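Wultgate Allotment and Orchard Society
Minutes of the meeting held on 20 September 2026

Apologies were taken as read. The minutes of the May meeting were agreed with one correction: the hedge at Sallby is on the lane side.

Plums
The two older trees by the Sallby gate cropped badly again and had silver leaf on several branches. Both will come out this winter. It was agreed not to replant plums in the same spot. Nine members asked for a damson, and a price will be got from Mocanu for bare-root trees on a semi-vigorous stock.

Water
The meter reading shows 153 cubic metres used since May. Hoses are not to be left running into the troughs. The tap at plot 44 still drips and needs a new washer.

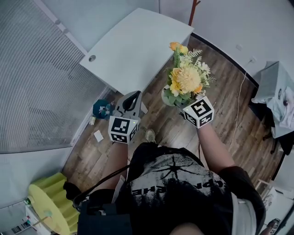 Baiba Koppel said the washer had been changed once already and that the thread on the tap was worn, so a whole new tap would be cheaper in the long run. Agreed, up to the usual limit.

Pruning
Apples and pears to be done between leaf fall and the end of February. Cuttings with canker go on the bonfire heap and must stay out of the compost bays.

Manure
Rirka can deliver one load before the track gets soft. Members wanting a share should put their plot number on the list in the shed.

Any other business
The shed padlock is stiff and will be oiled. Date of next meeting to be put on the noticeboard.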